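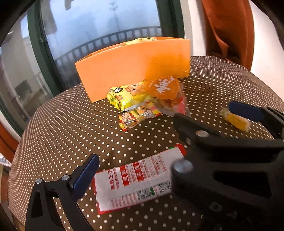 Snack table is back

The snack table returns to the Graltangate reading room in March, in the same spot by the coat hooks. It will be set up from 4 p.m. until closing whenever homework club meets. Everything on it is free to club members, and adults waiting for a ride home are welcome to take something too.

We are sticking with individually wrapped snacks this term. Last fall we tried big bowls of pretzels and popcorn, and most of what was left had to be thrown out at the end of the evening. Wrapped packets go back in the cupboard and come out again next time. They also let parents read the ingredients, which several families asked for.

Edith Sotelo is doing the shopping again. She buys a mix of sweet and salty, and she likes to include a few things from the import shelf at Lozano that the kids may not have tried before. If a packet has no English on it and you are not sure what is inside, ask at the desk before opening it. We keep a sheet there with the name of each item and its main allergens.

A few requests. Please take one packet at a time until everyone has been through the line. If you change your mind, put the unopened packet back in the box and don't leave it on the tablecloth. Wrappers go in the trash can next to the door. Please do not take food past the low shelves, as the carpet there was cleaned over the winter break and we would like to keep it that way.

The club had 42 children signed up at the end of last term, and the cupboard was bare two weeks before we finished. Donations are welcome. Store-sealed, single-serving packets are best, with the date still readable. We can't accept anything homemade or anything containing peanuts. Drop donations at the front desk, or leave them with Eliécer Guzmán in room 701 during the day.

Juice boxes are on hold for now. Water cups are by the sink, and children may bring their own bottles.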